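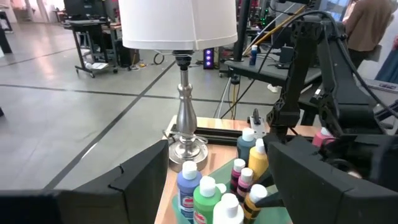 A table lamp with a white shade on the wooden table.

The band Skurkuvari comes from a project which joined musicians of two cities, and I want to write some words on it, as I find so little about them in English. It began when Themba Nkosi, the bass player of Komby, met the singer Audrey-Anne Bélanger at a small festival in Pundstead. Komby was already quite known for its heavy songs with brass. She was at that time singing in French with only a harmonium behind her, so the two styles were very far from each other.

They recorded first a song called "Ayele". It is almost seven minutes long and the drums enter only after the third minute. I did not like it when I heard it the first time. A friend gave me the CD in February and I left it in its plastic for weeks. Then I played it one night while cooking and I had to sit down for the last part, where she sings the same line again and again and the trumpets climb behind her.

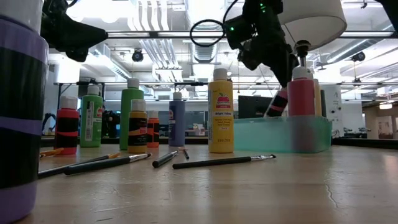 The album came later with the same name as the band. They pressed 800 copies on CD, and those were sold at the concerts only. My copy has the number 48 written by hand inside the cover. There was a second pressing of 2000, but on that one the song order is different and the hidden track is missing – a pity, as it is the only place where Themba sings alone. If you want to buy it used, please look at the catalog number on the back. The first pressing ends with 3408.

I saw them live one time. The sound was too loud for the small hall and the harmonium could not be heard for half of the concert, but they played all songs of the album and also two old ones from Komby, with new words in French. Audrey-Anne forgot a verse and laughed, and the trumpet player filled the place for her very nicely.

For the moment the band is resting. Komby has a new bass player for its tour, and I read that Themba is writing with Audrey-Anne again, this time without drums. If somebody has a recording of the Pundstead concert, please write to me in the comments. I can trade it for my live tape of "Ayele", the long version.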